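Recording a Laundry Pickup by Hand Guiding

Put the arm in free-drive and check that the wrist camera is live before you touch anything. On the Flukard controller this is the second switch, and the light stays on while the joints are loose.

1. Hold the arm behind the wrist, never by the fingers.
2. Open the gripper all the way and start recording.
3. Bring it toward the basket at a slow, even speed. Stop for 2 seconds above the cloth.
4. Close on one piece, lift, carry it to the drop spot and let go.
5. Stop recording, then move back to start.

Vary the starting pose every time. Etenesh Kassa's first set at Hawthorne had 544 takes from one pose, and the arm got lost from any other. We now start some takes with the fingers open and the basket off to one side of the view.
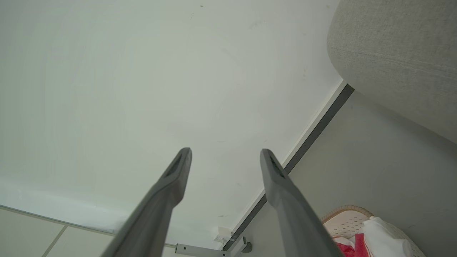 Should I delete a take where I missed the cloth?
Keep it if you went back and got the cloth in the same take. Delete it if you gave up.

Save each take to the Fuvdale folder before starting the next.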